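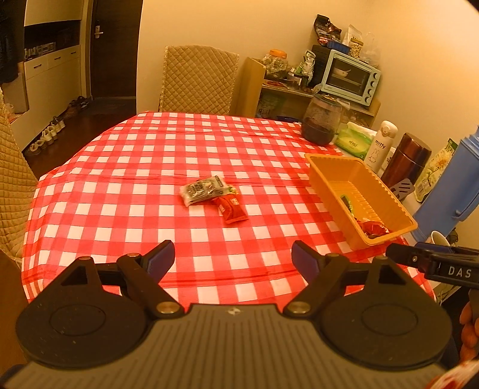

Two grippers, one orange basket and the snacks, on Saturday.

I went to the Drumholm open day mostly to see how people teach a robot to pick things up. I had pictured a lab. The demonstration I signed up for was at a dining table with a checkered cloth, and the job was moving snack packets.

Meinrad Bachmann ran it. You hold a gripper in each hand and squeeze to close the fingers, and the camera on each one records what it sees. No robot is involved at this stage. The recordings are used later to train one. He said they had 716 recordings of this one job so far and wanted a lot more.

I did 22 tries in my slot. The foil packets are harder than they look. They are slippery, and if you close the fingers too high you only catch the crimped edge and the packet swings.
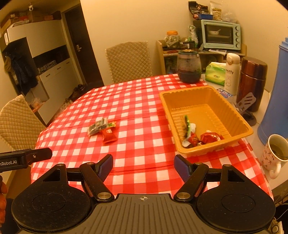 Meinrad told me to slow down and come in lower, with the pads on either side of the thick part. That helped. He also asked me not to tidy up between tries, as they want the packets to land a bit differently each time.

My wrists were sore after the first ten minutes. I asked if people get used to the weight and he said most do by the second day.

The next open day is in June, at the Zadgate site. They plan to have an arm running there, working from these recordings. I put my name down for the 6 p.m. session.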